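The bowl that came to stay

By Ashok Tomar

Every kitchen has a cupboard that opens with a small avalanche. Mine is the one left of the cooker, and for most of last year it was where I kept the bowls, meaning it was where the bowls kept each other, wedged in a leaning stack that had to be negotiated with every time somebody wanted soup.

I had never bought a bowl on purpose. They arrive. Two came with the flat, one came from a neighbour with a trifle in it and was never asked for again, and a heavy oatmeal-coloured set was a wedding present from people who had clearly been given it at theirs. None of them fitted inside any of the others.

So in May I went to see Boris Vasić, who has sold kitchenware from the same narrow shop on Lagos Street for 25 years and holds strong views on nesting.

"People choose a bowl by looking into it," he told me, turning one over. "You should look at the bottom. The bottom is what lives with the other bowls."

His shop stocks 134 kinds of bowl. I know this because he told me twice, the second time with some sorrow. Stoneware takes up the front window, as it photographs well. Glass has the middle shelves. The steel ones with coloured outsides are at the back, next to the mop heads, and they are what he eats from at home.

The case for steel

The steel bowl has an image problem. Put one on a table and half your guests will think of school dinners and the other half of dogs. The makers have tried to get round this with colour, and the range Vasić pointed me to, from a firm called Berkance, comes in shades bright enough to be seen from the street. A rival line by Falledico does the same in colours with names like Fog, and costs twice as much for being harder to find in the sink.

I bought a blue one and a pink one, intending to hate them.

They weigh very little. They can be dropped, and have been. The rim is left as bare metal, so there's a neat silver line between the blue outside and the shiny inside, and it is the one part I would call handsome. The inside is a mirror of sorts, which I hadn't considered. Eating porridge at seven in the morning is hard enough without company.

What goes underneath

Vasić's other view is that bowls look bad because tables look bad. A bright bowl on a bare white table, he says, is a thing left behind by a child. Put it on a patterned cloth and it seems to have been invited. I took this for a sales technique, and it was, and I came home with a grey-lavender cloth covered in scallops and ginkgo fans in yellow, orange and coral. It hides turmeric better than anything I own. 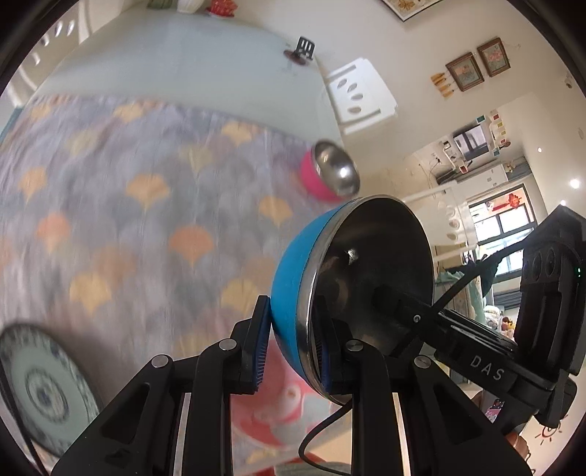 The cupboard, revisited

The oatmeal set has gone to my cousin, who is getting married. The trifle bowl stays, on the grounds that its owner might yet come up the stairs for it. The new ones sit inside one another at the front, and the door now closes on the first push, although I still stand slightly to one side when I open it.

I went back to the shop last week to report all this. Vasić listened politely and asked what I was doing about my lids.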